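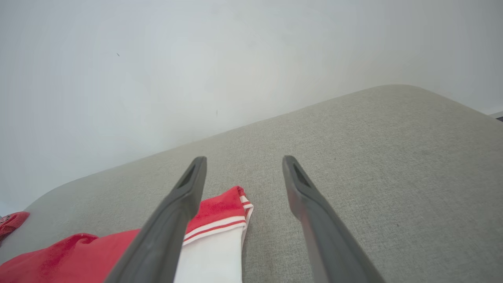
Wrist view, red and white garment on the grey cushion

Ticket 1486
Subject: Gripper reports a hold when there is nothing in it
Product: Greltik two-arm folding station, software release 13
Site: Dornville
Opened by: Olga Patrício
Handled by: Lăcrămioara Sârbu, Ikumance support
Priority: Normal, raised to High
Status: Closed, with one item carried over

Olga Patrício, 09:10
The left gripper goes down to the garment, closes, and the station says "item held". The arm then lifts and carries on with the fold with nothing between the fingers. The right arm waits for the handover, closes on air and stops with a handover timeout. After that I have to clear the fault by hand and start again.

It started after we moved to release 13. It doesn't happen every time. Thick things like towels are mostly fine. Thin knitwear and sports tops are the worst.

I have already restarted the controller, wiped the finger pads and run the self-test. The self-test passes on both arms.

Lăcrămioara Sârbu, 09:55
Thanks. Please send the grasp log for the left arm, and tell me the hold threshold shown on the gripper settings page for each side. Please also say whether anything was changed on the left gripper when the update went on, such as fingers, cable or mount.

Olga Patrício, 10:30
Log attached. Hold threshold is 70 on the right and 41 on the left. I did not set either of them. The fingers on the left were swapped the week before the update, with the pair from the Oprea spares kit. Nothing done to the cable or the mount.

One more thing, and you may want to change the priority. On the last run the left arm did not stop at the end of the failed lift. It went on across to the handover point while I was reaching in to straighten the top. I was clear of it but I didn't expect it to move. I have told the others to keep hands out until the station is paused.

Lăcrămioara Sârbu, 10:45
Priority raised to High. Please do not reach in on a software pause. Press the stop button and check that the arm power light is off before anyone touches the garment. Leave automatic mode off until we have finished here. Jogging by hand at low speed is fine.

The left threshold is wrong. Both sides should be at 70. At 41 the gripper takes its own friction for a grip, and the fold sequence carries on as if it had the item. I don't yet know how the value got there. Please open both grippers, park them over the cushion with the garment well over to the left, and leave everything as it is while I read the positions from this end.

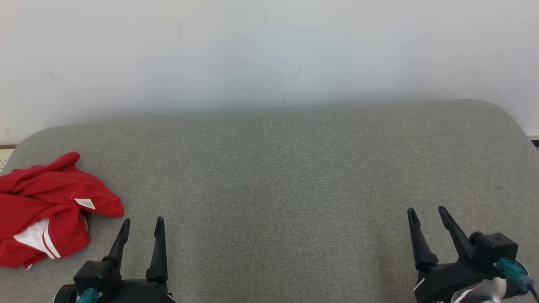

Lăcrămioara Sârbu, 11:20
Finger position readings are in. The right gripper reads fully open and matches its stored zero. The left one reads slightly closed, although it has been commanded fully open, so the stored zero belongs to the old fingers. On the head camera the left gripper is next to the red top with a narrow strip of the grey fabric between them, so the garment isn't pressing on the fingers and can't be the cause of the offset. That leaves the finger swap. Please do the following in order:
1. Stop button in, arm power off. Check the screws on the left fingers.
2. Power on, jog the left arm up and away from the cushion.
3. Gripper settings, left side, Clear finger zero, then Find zero.
4. Set the left hold threshold to 70 and save.
5. Restart the controller and read the value back.

Olga Patrício, 12:05
Done. Screws were tight. Step 3 failed the first time with "zero not found" and worked on the second try. Threshold was still 70 after the restart.

Lăcrămioara Sârbu, 12:10
Good. Now run the grasp test on the left with no garment under it. It should report "no item" and stop where it is.

Olga Patrício, 12:25
It reports "no item" and stops. I did it several times over different parts of the cushion. Then with the top: picked up, held, handed over. Once it missed the collar and said so.

Lăcrămioara Sârbu, 14:40
Found the source of the 41. The update recalculates the threshold from the finger zero, and it does this without checking that the zero belongs to the fitted fingers. Reported to the Greltik software team.

Automatic mode can go back on. If fingers are changed again, run Find zero before the first pick.

Carried over: arm keeps moving to the handover point after a failed lift. Moved to its own ticket, still open. The hands-out rule at Dornville stays in force until that one is fixed.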